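Home | News | Work | Archive
Print | E-mail this story

I stopped by Toseck in June to see how the cleaning crew is doing now that Varnow's robots handle night floors. All 41 people still have jobs, but 11 have moved to days (and love it!).

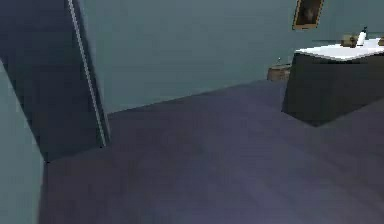 The crew practices routes on a computer mock-up first, room by room, which one woman told me beats hauling a mop at 2 a.m. Her knees agree. Pay hasn't budged yet, and I heard plenty about that too.

Contact us | Copyright Trorkon News | Back to top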